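Usamos cookies propias y de terceros para mejorar tu experiencia. Si sigues navegando, aceptas su uso. Aceptar | Configurar

¿Merece la pena creerse lo que enseñan en una jornada de puertas abiertas de robots?

Foto del puesto de los cepillos en la jornada de Onddale. 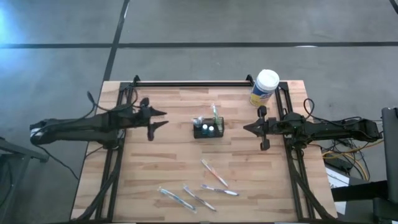 El jueves fui con mi cuñada a la jornada de puertas abiertas de Onddale. Ella trabaja en una residencia y le habían dicho que allí se presentaba «automatización para tareas de cuidado». Nos sentamos delante de este puesto: dos brazos negros, uno a cada lado de una mesa de madera, un cestito de rejilla en medio y cepillos de dientes repartidos por la mesa. La tarea consistía en recoger los cepillos y meterlos en el cesto, que ya tenía uno verde de pie junto a unos botecitos.

El chico que lo explicaba, de una empresa llamada Rerine, hablaba muy bien, pero no contestaba a casi nada. Pregunté si los brazos lo hacían solos o si había alguien manejándolos y me dijo que «el sistema combina las dos cosas según la fase». Pregunté cuántas veces fallaba y me habló de 300 repeticiones de entrenamiento. Vale, ¿y de esas cuántas salieron bien? Pues eso no lo tenía a mano.

Mi cuñada salió encantada y quiere proponer en su centro que pidan un presupuesto. Yo salí con la sensación de haber visto un truco de magia bastante lento. La demostración que nos tocó duró 16 minutos y una parte buena se fue en volver a colocar las cosas para repetir.

¿Alguien que entienda del tema me puede decir qué habría que preguntar en una visita así para saber si hay algo detrás? Y si alguno estuvo en Onddale, qué impresión se llevó.

Tornillo_suelto

Ohemaa Bawa

He montado demostraciones de este tipo y tu desconfianza me parece sana, aunque el chico a lo mejor no te mentía. «Combina las dos cosas» puede querer decir que primero una persona guía los brazos muchas veces, se graba todo y con esas grabaciones se entrena el programa. Las 300 repeticiones serían eso, ejemplos para aprender. De ahí no sale ningún porcentaje de acierto, así que hiciste bien en no darte por contestado.

En una visita yo preguntaría lo siguiente:

- Quién mueve los brazos ahora mismo, en este intento. Se contesta con una frase. Si hay mandos o una segunda pareja de brazos que alguien maneja, pide verlos.
- Cuántos intentos seguidos han hecho hoy y cuántos han terminado sin que nadie tocara nada.
- Si puedes colocar tú los cepillos. Ponlos cruzados, uno encima de otro, con las cerdas hacia abajo. Mueve también el cesto un palmo.
- Si puedes usar un cepillo tuyo. En tu foto los mangos son de varios colores, uno azul translúcido incluido, y algo han variado, pero los objetos transparentes suelen dar guerra a las cámaras y me gustaría verlo repetido unas cuantas veces.
- Qué pasa cuando se cae algo al suelo. Si la respuesta es que lo recoge una persona, apúntalo.

Fíjate además en que una mesa rodeada por un bastidor, con cada brazo en su sitio, es un entorno muy controlado. Para investigar está muy bien. Del baño de una residencia lo separa bastante trabajo y a tu cuñada se lo diría así, con cariño. Antes de pedir presupuesto, que pida una prueba en su centro con sus cosas. Si le dan largas, ya tiene la respuesta.

En Onddale no estuve. Sí vi un montaje parecido de Flevon en octubre y allí por lo menos tenían una pizarra con los fallos del día, que eran unos cuantos.

pacorro_16

Yo sí estuve y para mí es humo. 600 euros me cobra a mí un electricista por una chapuza y acaba antes que los brazos esos. ¿Quién necesita un robot para guardar cepillos? Además al lado tenían el bote de toallitas desinfectantes, ya sabemos quién va a limpiar al final. Los bocadillos bien.

marela

pacorro, lo de los cepillos es para practicar, digo yo, no van a vender un guardacepillos. Pero estoy de acuerdo en que en el folleto ponía «cuidado de personas» y allí personas cuidadas no vi ninguna. En el puesto de Qiu, al fondo, por lo menos me dejaron cambiar las piezas de sitio. Falló 2 veces, el señor lo reconoció tan tranquilo y me fié más de él que del otro.

Tornillo_suelto, pide por escrito lo de los aciertos. A mí me dieron una tarjeta con un correo, escribí el viernes por la mañana y sigo esperando.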